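Keeping a Kitchen Counter Clear

Filed under: Kitchen, Storage
17 February 2022

Most counters fill up because things get put down there on the way to somewhere else. Mail, keys, a jar that belongs in the pantry, the lid of something. Wiping around all of it takes longer than wiping a bare surface, and crumbs collect behind whatever never moves.

Start by taking everything off. Put it on the table or the floor. Wash the counter with warm water and a drop of dish soap, rinse with a second cloth, and dry it. Do the strip along the wall as well, where the caulk is. If the caulk has gone dark, scrub it with baking soda paste and an old toothbrush. Leave the paste on for 20 minutes first.

Now put back only what you use every day. For us that was the kettle, the knife block, the salt and one cutting board. The toaster went into a lower cabinet and comes out on weekends. If you make toast every morning, keep the toaster out and put something else away.

Oil and vinegar

Don't keep cooking oil next to the stove. It goes stale faster in the heat, and the bottle gets a sticky film. A tray under the bottles catches drips and lets you lift all of them at once when you wipe. We use an enamel one from the Keltley hardware store, 13 inches long, which fits between the sink and the wall with a little to spare.

Shelves over the counter

A shelf above the work surface is handy if it's high enough. Before you screw anything in, stand your tallest appliance underneath and open its lid. Blenders and stand mixers are the usual trouble. Mark the height in pencil and leave it for a day or two while you cook. Ours moved up 6 inches after the first try.

Screw brackets into studs where you can. Where you can't, use anchors rated for well over the weight of full plates, and keep the heavy stacks near the brackets. Shelves near a stove need wiping every couple of weeks. Line them with paper and you can just change the paper. Mugs and everyday bowls go on the lowest shelf. Anything used once a year doesn't belong over the counter at all.
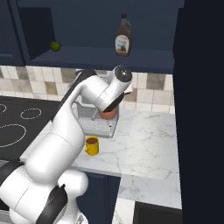
A reader in Trirkutcombe writes that shelf paper never worked in her kitchen, where steam from the kettle curled it up at the corners within a week. She switched to thin cork cut to size and washes it in the sink every March. She also keeps the kettle out at the front edge while it boils, then slides it back.

Cork is a good idea if you don't mind the look of it. Cut it slightly short of the front edge so it doesn't catch when you take plates down.

Small things that help

Hang the dish towel on a hook inside the sink cabinet door. Keep a small bowl by the door for keys, well away from the kitchen. Open mail standing over the recycling. Empty the dish rack before you start dinner, or you'll end up stacking wet pans on the counter beside it.

Next: cleaning the rubber seal on a refrigerator door.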